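Skudelach Open Day: Frequently Asked Questions
Updated March 2018

What happens at the open day?
Visitors walk a stretch of street with the Lodden, our sidewalk and street robot, and then see its camera view and route map on a screen indoors. The whole visit takes 65 minutes. The street part takes 45 minutes and the rest is for questions.

Where do we meet?
At the Cidetard building on Pumphrey Lane. The front door opens 15 minutes before the start. There is no parking on the lane itself, so please use the lot behind the building.

Is the robot driven by a person?
On most of the route it steers itself. An operator walks behind it with a stop button and can take over by hand controller. The operator will tell you when control changes.

What kind of street does it work on?
An ordinary narrow one, with houses, boundary walls and a raised sidewalk. The road is pale concrete, dusty and a little stained. The curb is chipped in places, and the robot has to follow its line all the same.

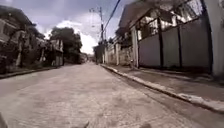 One visitor wrote afterward that the slow speed had been a letdown at first, and that the talk indoors on stopping distance made sense of it. We have since moved that part of the talk to the start.

How fast does it go?
Walking pace or less. On open day the top speed is set lower than on a normal test run.

Can I stand in front of it?
Only when the operator asks for someone to try it. At other times please stay behind the operator. Children under 6 need to hold an adult's hand during the street part.

Does a rough surface cause trouble?
Sometimes. Worn paving with rounded stones showing through shakes the cameras, and the robot slows down to keep its position estimate steady. A gentle rise matters less. The gutter beside the curb is marked on the route map as a no-go strip. 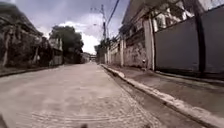
Could you put the camera view up on a bigger screen, asked a reader of this page, as the back row saw very little in December? Yes. A projector is now in place.

What happens if it rains?
Light rain is fine. In heavy rain we skip the street part and play back a recorded run.

Do you keep the recordings?
Runs made on open day are deleted after 82 days. If you want a run you took part in deleted sooner, tell the front desk and give the start time of your visit.

Do I need to book?
Yes. Use the form on the Skudelach visits page. Places are given in order of booking, and we send a confirmation by email.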